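Nelotano Forums > Workspaces > Small Furniture and Storage
Topic: Plank riser on a butcher block table, keep it or lose it?

benchandbiscuits
Posts: 519
September 28, 2025

Hi all, I've been reading in the background since June and finally have something to ask, so please bear with me because I do go on a bit.

We have a shared workshop at Urura, and in the middle of it is a butcher block table that I'm very fond of. I sanded the top to 320 myself and put Jitero oil on it, and I probably talk about it more than my coworkers would like. A while back I set a riser on it, just a plank on black metal legs, so the small stuff would have a home up off the main surface. The plant went up there too, and I can't tell you how much nicer I find it to have something green to look at when the rest of the room is bins and shelving!
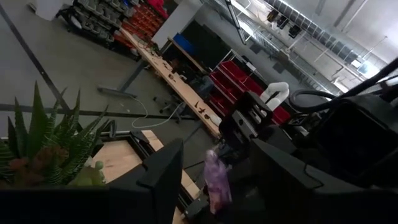 The plant, with the long bench and the parts bins farther back

My trouble is the riser. Half the people who use the table love it and the other half say it eats the best part of the surface. The legs are open loops, so you can slide paper or a flat box underneath, but do people really use the space under a thing like this? Or does it just collect crumbs and screws? (The long bench is already doing a fine job of collecting everything, as you can see, so I'd rather not give it a little brother.)

Jordan Lightfoot

marzipan_joiner
Posts: 320

Oh, I like that plant. The stripes on the leaves put me in mind of a zebra haworthia, though I'm hopeless with names. And the little green fellow next to it is very sweet.

I would keep the riser, no question. I had one on my sewing table for years, and the space underneath was where the pattern pieces lived while I was between steps. It only works if you give the underneath one job, though. The moment it becomes "anything flat" you'll be fishing around in there with a ruler.

Could you get us a closer look at how the leg meets the table? I'm wondering if it's going to mark your lovely oiled top.

benchandbiscuits

Of course! This shows the leg nearest me. The bottom bar sits straight on the wood, and I haven't put anything under it so far.
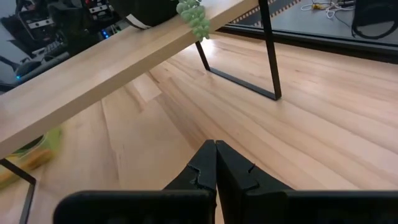
Re: Plank riser on a butcher block table, keep it or lose it?
oldcedar

Well, I'm going to be the grump in the thread. Steel straight on an oiled top is asking for a dark line, especially if anyone sets down a damp mug nearby. Put felt under that bottom bar tonight. The self-adhesive kind from Zakaria is fine, and you can trim it with scissors.

As for the riser itself, I'd lose it. I mean this kindly, because it's a handsome thing and the squared edge on that plank is nicely done. But a table in a shared shop should be a table. When I ran a shop I had a shelf like that on the glue-up bench and every clamp caught on it. People ended up working around the shelf and never on it.

marzipan_joiner

Clamps are a different story, oldcedar! If Jordan's table is for paperwork and small things I don't see the harm. Agreed about the felt, though. Cork would do as well, and I think it grips better.

oldcedar

Cork sheds. I'll die on that hill.

benchandbiscuits

Thank you both, and please don't fall out over cork. I have felt in the drawer so felt it is.

I should have shown you the whole tabletop to begin with. It's mostly light work on this one, cutting and marking and stapling packets together. Seen from over the top you get a better idea of how much room the riser takes up.

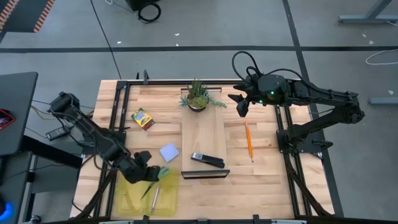

Plant at the far end, stapler at the near end, yellow tray down on the left

The riser runs lengthwise up the middle, and I do wonder now whether that's the real problem. I put it that way so people could reach it from either side. The tray is for the pen and the bladed tool, so that the sharp thing always goes back to the same spot.

dovetail_dot
Posts: 5

New here, hello! I'd turn it sideways and push it to the back. Same plank, same plant, and you get one big work area where now you have 2 narrow ones. I did this with a monitor stand at home and felt silly for not trying it sooner.

Also, why is the stapler up on the board and the crayons down on the table? I'd swap them. A stapler wants something solid under it when you lean on it, and a raised plank has a bit of bounce.

marzipan_joiner

Ooh, the stapler is a good catch. I'm less sure about turning the riser, because then everyone has to reach across the work to get at it, and sleeves and a pointed blade don't mix. Maybe try it for a week?

oldcedar

Sideways at the back I could live with. Still say lose it.

benchandbiscuits

A week sideways, then! The stapler comes down, the crayons go up beside the plant, and I'll put felt on both legs before anything gets moved. I'm leaving the tray on the left, since I'm the one who goes hunting when it wanders. I'll post again once everybody has had a turn at grumbling about it.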